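The Last Ferry to Drurken

The ferry office closed at five, and she got there at ten to. The man behind the glass was already putting his pencils in a mug.

"One for Drurken," she said.

"Coming back?"

"No."

He looked at the small bag on her shoulder and tore off a ticket. It was 2 dollars less than the round trip. She put the change in her coat and went out to stand by the rail.

Her aunt had left her the house in Drurken, along with 400 dollars and a shed full of paint. She had seen the place once, as a child. She remembered a stove, and a dog that slept against it. The lawyer in Arkar had told her to sell. He had said it twice, the second time more slowly. 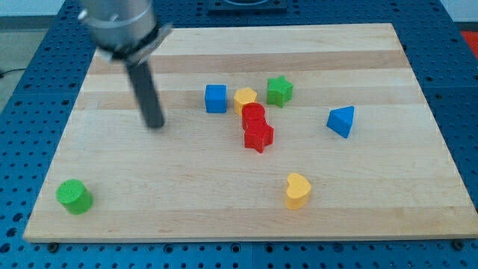 Word count: 2624 (full story) – Part 1 of 2

The boat was late. When it came in, a boy threw a rope and missed the post, then threw it again. She was the only one to board. The crossing took 45 minutes, and she spent most of it inside, next to a heater that smelled of dust.

Halfway over, the boy came by with coffee.

"You're for the Awasthi house," he said.

"How do you know that?"

"The lights are on. My mother went up and lit the stove."

She held the cup in both hands. She had not told anyone in Drurken that she was coming – she had only written to ask about the key.

"Is there still a dog?" she said.

"There's a dog," the boy said. "It's a different one."

The engine slowed. Through the window she could see the dock, and a woman in a yellow raincoat walking down to meet the boat. She finished the coffee and picked up her bag.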